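Trirno Vistent review: a small VR headset for people who get tired of VR headsets

I have been using the Trirno Vistent for most of March now, usually in the evening after work and one time for almost the whole of a Sunday. Before it I had a much heavier headset, and after half an hour with that one my neck was complaining. So when I saw that Trirno was making something lighter for the price of 400 dollars, I wanted to know what they had left out.

The short answer is: the speakers, a good strap, and one pair of buttons on the controllers. The rest is mostly there.

In the box you get the headset, two controllers, a charging cable which is too short, a spacer for glasses and a cleaning cloth. The headset weighs 504 grams on my kitchen scale with the standard strap attached. On paper this is not a sensational number, but the weight is placed better than I am used to. The battery sits at the back of the head and the front part is thin. I wear glasses, and with the spacer installed I had no marks on my nose after an hour of play. My friend Wiebke Buschmann, who has a smaller head than me, could not make the strap tight enough and had to hold the headset with one hand during fast games. I think this is a real problem and Trirno should sell a smaller strap.

Setting it up took me one evening, and most of that evening was the update. The download stopped at 50 percent and stayed there so long that I made dinner. I restarted the headset and it continued from the same place, so nothing was lost, but a message on the screen would be kind. After this you draw the border of your play area on the floor, and it remembers your room quite well. If you move a chair, it will ask you again.

The picture is sharp in the middle. You can read the small text in menus and also the labels on a cockpit panel, which I could never do before without leaning forward. Toward the sides it becomes soft, and in dark scenes you see a gray fog where it should be black. I got used to the soft sides in a few days. The gray I still notice, above all in horror games, where the dark corner of a corridor is not so frightening when it looks like wet cement.

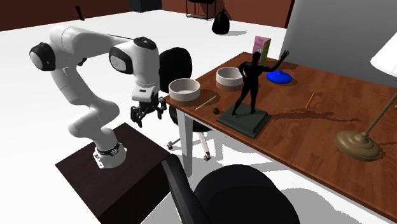
Tracking of the controllers is good in normal light. I played two long sessions of Starkelix, the rhythm game with the falling rings, and I can't blame any of my missed notes on the hardware. With only one lamp on in the room, the left hand began to float away from me now and then, and came back after a second. Behind your back the controllers are lost completely, so for archery games, where you take the arrow from over the shoulder, you must learn to do the movement a little more to the side.

The controllers themselves I like less. They have a trigger, a grip and a stick, but only one button on each where other makers give you 2. For many games this doesn't matter. In older ones, you have to press the stick down as a replacement for the missing button, and I often turned my character around when I only wanted to open the map. You can change this in the settings, separately for each game. I did it for three games and then I lost my patience.

There is no hand tracking at the moment. The menu has an entry for it, and when you select it you read that it will come later. I would not buy the headset because of this entry.

Sound needs your own headphones. There is a jack on the right side and wireless also works, but with a delay which makes rhythm games impossible. Use a cable. A short one is best, otherwise it hits your arm.

The battery gave me a little more than two hours in games and longer with films. Charging while playing is possible, and the headset gets warm at the back when you do this – warm, not hot, but in summer I would not enjoy it.

The store is the weak place. Search finds only exact names, and the reviews of other players are mixed from all languages without a filter. I bought Antwi, a quiet puzzle game about repairing clocks, only after typing the name three times. The game is lovely, by the way, and you can play it sitting down. I also had one crash in the store during payment. The money was taken once and the game was there after the restart, so no harm was done.

I wrote to the support because of the short cable and had an answer the next morning. They offered me a longer one at half price. I took it, and it is a good cable.

What I liked: comfortable with glasses, sharp center, fair price, remembers the room.

What I did not like: gray instead of black, strap too big for small heads, missing buttons, the store.

If you already own a newer headset and your neck is fine, I don't see a reason to change. For a first one, or for somebody who put the old one in a drawer because of the weight, I can recommend it. Try it on in a shop before if your head is small.

My rating: 7 of 10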